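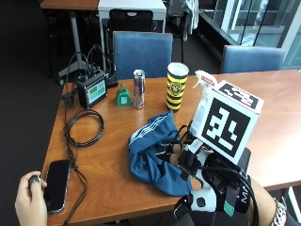

Department of Product and Interior Design, Second-Year Studio

Shared Tables: Cleaning Up Between Groups
Project report by Ionuț Munteanu
April 30, 2023

The brief from the Hamel studio asked us to pick one everyday chore in the building and look at it closely. I picked wiping the tables. Four of the tables in the project room are wood, and every group that uses them leaves things behind: cups, cans, phones, chargers, cables. The next group has to clear all of that before anyone can clean.

I logged 289 table changes over the term. For each one I wrote down who cleared the table, what was on it and whether it got wiped before the next group sat down. In 22 cases the table was wiped without being cleared first, so people cleaned in the gaps between things. A spray bottle and a blue cloth with white stripes will do for a bare table. With a drink can, a striped cup and a coil of black cable on the wood, it takes much longer, and the cloth ends up bunched in the middle.

Cables were the worst part. A cord that runs over the table edge gets lifted, wiped under and dropped back in the same place. Most people I asked said they skip that strip.

I tested 2 changes. The first was a shallow tray at the back of each table for phones and remotes. The second was a hook under the edge for the cloth. The tray was used from the first day. The hook was mostly ignored until I moved it to the side nearest the door.

Still to do before August: a cable clip that does not mark the wood, and a refill point for the spray bottles. The Storkholm group has offered to try both on their tables.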